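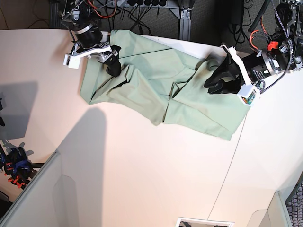
Both arms on a pale green garment at the folding table.

I've been looking after the two-armed folding cell at Hevport since March, and I've grown fonder of its cables than I ever expected to! Every morning I follow each one along the arm with my fingers, checking for a spot that rubs, and then I snug up the gripper brackets -- gently, they're only plastic. After that come 30 slow open-and-close cycles with the fingers empty, and 13 more with cloth in them (a tee is kinder than anything with thick seams).

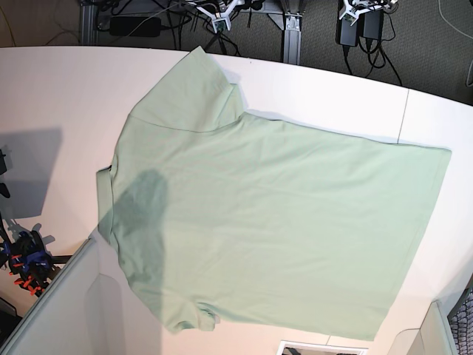

Villanueva wrote in to say that 30 empty cycles is plenty, and that a loose bracket screw shows up by the second one anyway. Maybe so, but I like my coffee slow, and last month it was cycle 40 on a longer run that found mine. New finger pads go on next week.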